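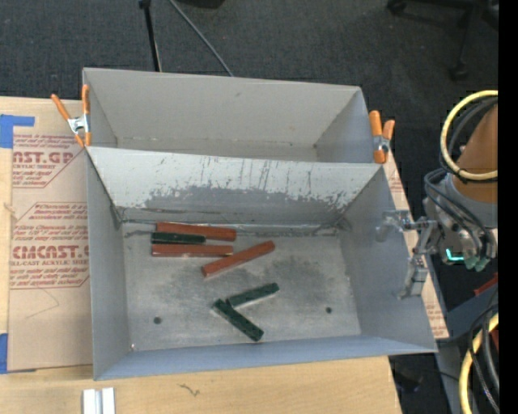 第7节 录示范:把方块从前箱搬到后箱

走到这一节,机械臂已经上电、标定过了,Toltska也能在你的电脑上打开。如果还没有,先回到前面的安装和标定两节,这里我就不重复了。下面写的是我自己在Roy工位上录示范的做法,从摆箱子写到当天收工。任务很简单:方块放在前箱里,用遥操作手柄把它们一块一块夹到后箱。简单归简单,我第一次录的时候还是废掉了一整个下午,所以有些地方写得啰嗦,请多包涵。

先统一几个叫法,后面全这么用:

前箱:靠操作者这边的金属箱,方块从这里取。
后箱:紧挨着前箱的那只,方块往这里放。
一条示范:从机械臂离开起始位,到最后一块放好、机械臂回到起始位,中间不停录。
一次抓取:一条示范里的一小段,夹起一块、放下一块。
场次:从开机到收工,中间箱子没挪过。箱子挪了就算新场次。

7.1 摆箱子

1. 把桌上的杂物清到箱子外面。垫板可以留着,胶带贴住就行,别让它翘起来碰到夹爪。

2. 两只箱子前后挨紧,长边对齐。对齐的时候我习惯用手掌同时推两边,推到听见“咔”的一声。

3. 用弹簧夹把两只箱子夹在一起,左右各一个。夹子的手柄朝上或者朝外都可以,但机械臂那一侧的夹子要特别小心,手柄要避开手腕的行程。夹好以后把机械臂用手动模式慢慢移过来,从箱壁上方过一遍,看看碰不碰得到。

4. 推一下前箱。后箱应该跟着一起动,中间不开缝。开缝了就松开重夹。

5. 在Toltska里点“场次”,再点“新建”,然后点“拍底图”。拍底图时箱子里什么都别放。

注意:拍完底图以后别再碰箱子。我知道你会忍不住去扶一下,我也是。真碰了就老老实实重新拍一张,场次号加一。

7.2 放方块

标准配置是六块:三块红褐色,三块深绿色。每条示范开始之前,六块都在前箱,后箱是空的。

1. 六块一起拿在手里,离箱底一拳高,松手让它们自己落下去。不要一块一块摆!我早期那批数据就是手摆的,方块一律和箱壁平行,间距也漂亮,结果训练出来的模型遇到斜着的方块就愣在半空,爪子张开又合上,合上又张开。

2. 看一眼落下去的样子。下面这些情况都是好的,直接开录:几块挤在一起;一块靠着隔板根部;两块首尾相碰;有的斜着,有的横着。

3. 下面这些要重新撒:有方块竖起来了;有方块叠在另一块上面,而且今天的任务单没有写“含堆叠”;有方块掉到箱子外面。

4. 连着撒了几次都落在箱子同一边,就换一只手,或者换个位置松手。Toltska右下角有一张小热图,显示这个场次里方块落过哪些地方,颜色深的地方少放,颜色浅的地方多放。靠近隔板根部那一条永远是浅的,我会偶尔把一块轻轻拨过去,补一补。

小提示:箱底有磨痕和深色的污迹,不用擦。我们现场的箱子就是这个样子,模型早晚得学会分清哪个是污迹、哪个是方块。箱底的小孔也一样,别拿胶带去封。但是水、油和灰尘团要清掉,这些会让方块打滑。

当心:手伸进箱子之前,看手腕上的状态灯。在我们这台Drarusetti臂上,青色是待机,手可以进箱子;变成别的颜色就不要伸手,先按手柄上的暂停键,等灯变回青色。状态灯只是提示,替代不了急停。急停按钮要放在你不用站起来就能拍到的地方。

7.3 检查管线

这一步花不了多少时间,每个场次开头都做。

1. 把机械臂移到后箱最远的角落,看气管有没有绷直。气管应该还留着一个松松的弯。

2. 再移到前箱最靠近操作者的角落,看垂下来的线缆会不会扫到箱壁。会的话,用扎带往上收一点。

3. 手腕左转到底,再右转到底,听有没有刮擦声。

4. 夹爪空开空合几次,看两根手指是不是同时到位。有一根慢半拍,就去查气压,别急着录。

注意:扎带不要勒在关节处。我勒过一次,转到一半线被拽住,手柄那头一点感觉都没有,等我发现的时候插头已经松了。那一批示范的夹爪信号全是断断续续的,只好删掉。

7.4 热身

别笑,热身真的有用。正式录之前先在“练习”模式下搬完一整箱,不保存。主要是让手记住手柄的轻重,顺便看看今天的网络有没有延迟。

如果画面和手柄动作对不上,明显慢一拍,先关掉浏览器里别的页面,再重启Toltska。还不行就换一根网线。我不建议带着延迟硬录,人会不自觉地把动作放慢来迁就它,录出来的东西走一步停一步,模型学得也是走一步停一步。

7.5 正式录一条

1. 机械臂回起始位。起始位在前箱靠机械臂这一侧的箱壁上方,夹爪张开。每一条都从这里出发。

2. 在Toltska里选任务“前到后_六块”,确认任务单上写的顺序。常见的有三种:不限颜色,随便先夹哪块;先红褐色后绿色;先绿色后红褐色。顺序搞错的示范不能留,哪怕动作再漂亮。

3. 踩脚踏开始录。听到一声短音再动。

4. 移到目标方块上方,先停稳,再转手腕。让两根手指对着方块的窄边,从两侧夹住它的宽度,尽量夹在中间。夹在一头,抬起来容易歪。

5. 往下走。手指快碰到箱底时放慢,碰到一点点就停。手柄会震一下,震了就别再往下压。

6. 合爪,等状态条走满,再往上抬。

7. 抬过隔板的高度再往后移。隔板是斜的,比它看起来更容易蹭到,尤其是斜着夹住一块长边朝前的方块时。宁可多抬一点。

8. 在后箱里找个空地方放下。要放下,不要扔下。手指离箱底很近了再开爪。

9. 回到前箱,接着搬下一块,直到前箱搬空。

10. 机械臂回起始位,再踩一次脚踏结束。

一条示范的上限是59秒,超过以后Toltska会自动切断,那一条作废。刚开始你一定会超时,没关系,超着超着就不超了。我自己的办法是嘴里小声念“下,夹,抬,走,放”,同事从旁边过会看我两眼,习惯了就好。

注意:不要为了赶时间把第6步省掉。没等夹紧就抬,方块十有八九半路掉下来。

7.6 挤在一起的怎么夹

几块方块贴成一团,手指插不进缝里,这是大家问得最多的,单独写一段。

1. 先夹外圈的,把团子拆小。多数时候夹走一块,缝自己就出来了。

2. 如果外圈的也夹不住,用合着的夹爪从侧面轻轻推一下,推开一指宽就够。这个推的动作要录进去,别暂停下来用手去拨。模型也需要知道挤在一起时该怎么办。

3. 有一块贴着隔板根部,隔板的斜面会挡住靠里的那根手指。把手腕转一下,从方块的两端方向夹;两端太长夹不下,就先把它往操作者这边拖出来一点,再正常夹。

4. 两块斜着碰在一起,像一个躺倒的V字:从开口那一头下手,先夹张得最开的那一块。从尖的那一头夹,常常会把两块一起带起来。

5. 真的一下子夹起了两块,放回去,重新夹。这条可以留,打上“重试”标签。

当心:推方块的时候不要往箱壁上顶。方块顶住箱壁以后再用力,受力的就是手指的连杆了。听到“嗒嗒”的声音马上松开手柄。

7.7 哪些留,哪些删

录完一条,Toltska会弹出一个小窗,让你选“保留”“保留并打标签”或者“删除”。我按下面这样选。

直接保留:六块全部到后箱,顺序对,没有碰撞。

保留并打标签:
“重试”,有夹空、滑脱之后又重新夹起来的。
“推开”,用过推的动作的。
“轻蹭”,手指或者方块蹭到隔板,但箱子没有移位的。

删除:
手伸进了画面。
箱子移位。
顺序和任务单不一样。
方块掉到箱子外面。
中途松开手柄发呆。(我删过好几条自己发呆的,喝口水再回来录。)

关于重试多说一句。刚来的人总觉得失误丢人,一夹空就把整条删了。请别这样!夹空以后怎么救回来,正是模型最缺的东西。我们最早的模型夹空以后会照样抬手,照样移到后箱,照样认真地松开两根空手指,看得人又好气又好笑。加进带“重试”标签的示范以后,这种情况才少下来。

但是也别故意夹空。故意的失误和真的失误,手上的动作是两回事,回放的时候一眼就看得出来。

7.8 换花样

同一个场次录久了,人会变懒,路线越走越像。每录完一轮,我会换一样东西,只换一样,并且在备注里写清楚:

换颜色顺序。
换起手的方块,比如这一轮都从最远的开始夹。
换灯光,关掉一排顶灯,或者把窗帘拉上一半。
换方块数量,从六块减到更少。任务名要跟着改,别还用“前到后_六块”。
换箱子的位置,整体往左或者往右挪一点。这就是新场次了,回到7.1重新拍底图。

注意:箱子周围的东西,比如椅子、垫板、桌边的型材,不用每次都摆成一样。它们稍微变一变反而好。只是别让它们进到机械臂的行程里。

7.9 收工和上传

1. 机械臂回停放位,关气,看压力表归零。

2. 把方块从后箱里收出来,放回盒子。少一块就找,先找箱子和桌沿之间,再找地毯上。

3. 在Toltska里点“场次”,再点“结束”。软件会自己检查一遍有没有缺帧,缺帧的那几条会标成黄色。黄色的点开看,缺在搬运途中的可以留,缺在合爪那一下的删掉。

4. 点“上传到Curkska”。上传时不要合上笔记本。

5. 上传完对一下数字:本地的条数和Curkska上显示的条数要一样。不一样就再点一次上传,它只会补传缺的那几条,不会重复。

6. 弹簧夹留在箱子上就好,第二天还要用。停用超过一个星期再取下来,弹簧一直撑着会变软。

写这一节的时候,Curkska上这个任务保留下来的示范是2512条。早上录的质量一般比傍晚好,这是我回放自己的数据得出来的,你的作息可能跟我不一样。我现在的习惯是下午四点以后只做回放和打标签,手柄就不碰了。

7.10 常见问题

踩了脚踏没有声音。
多半是脚踏的插头踢松了。插头在桌子下面靠后的位置,重新插一下。插好以后Toltska里的脚踏图标会变亮。

状态条走满了,方块还是滑下来。
先看手指内侧有没有灰,用干布擦。擦过还滑,把夹持力调高一格。一次只调一格,调完在备注里写上。

热图是空白的。
没拍底图,或者拍底图时箱子里有东西。重新拍一张,之前录的示范还能用,热图会在后台慢慢补出来。

绿色方块在画面里很暗,看不清边。
把相机曝光调亮一级,再看红褐色那几块有没有发白。两边都看得清再录。曝光在同一个场次中间不要改。

机械臂在隔板上方突然停住。
碰撞保护触发了。松开手柄,按暂停键,用手动模式往上抬,确认夹爪和箱壁分开以后再复位。这一条删掉,然后推一下箱子,看看有没有移位。

左手可以用手柄吗?
可以,在“设置”里的“手柄”一栏勾选左手。勾完要重新热身一次,转手腕的方向是反过来的,我试过,头几次特别别扭。

录好的示范想改标签。
上传之前在Toltska里随便改。上传之后去Curkska的网页上改,改完点右上角的保存,它不会自动保存。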